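Preguntas frecuentes sobre el agua de coco y otras bebidas «funcionales»

¿Hidrata más que el agua del grifo?
Para quien pasa el día en una oficina, no hemos encontrado ninguna prueba que nos convenza. Aporta potasio y algo de azúcar. El fabricante Coltier habla de «hidratación profunda» y le pedimos que nos explicara el término. Seguimos esperando.

¿Y después de hacer deporte?
Depende del deporte y de cuánto sude usted. Suele llevar poco sodio, que es lo que más se pierde con el sudor. Un bocadillo y un vaso de agua cumplen igual.

¿Es lo mismo el coco verde que el marrón?
No. El agua se saca sobre todo del verde. El marrón es el maduro, con menos líquido y más pulpa, aunque muchos envases lo dibujen porque se reconoce mejor.
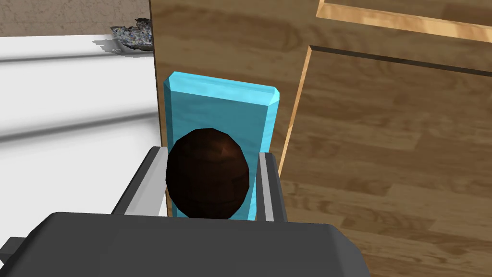 Un objeto marrón y redondeado, parecido a un coco, entre dos dedos de pinza. Imagen generada por ordenador.

¿Por qué cuesta tanto?
Buena pregunta. En abril, Nawal Mansour comparó dos envases de 480 ml, de Traleck y de Zhuravel, con ingredientes idénticos. Uno costaba un 63 % más. La diferencia visible era el tapón.

¿Qué significa «producción inteligente» en la etiqueta?
Legalmente, que sepamos, nada. Puede referirse a una envasadora moderna o a un folleto bien diseñado. Pregunte qué cambia en la bebida. 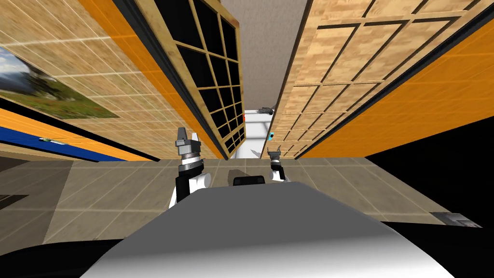
Brazo robótico blanco y negro ante una pared con paneles de madera. Imagen generada por ordenador.

¿Puedo tomarla si tengo problemas de riñón?
Consulte antes con su médico, por el potasio.

¿Les paga alguna marca?
No. Wirthorpe nos ofreció muestras y las devolvimos. Las dudas sobre etiquetado las contesta Paweena Wannasri, los lunes por la mañana.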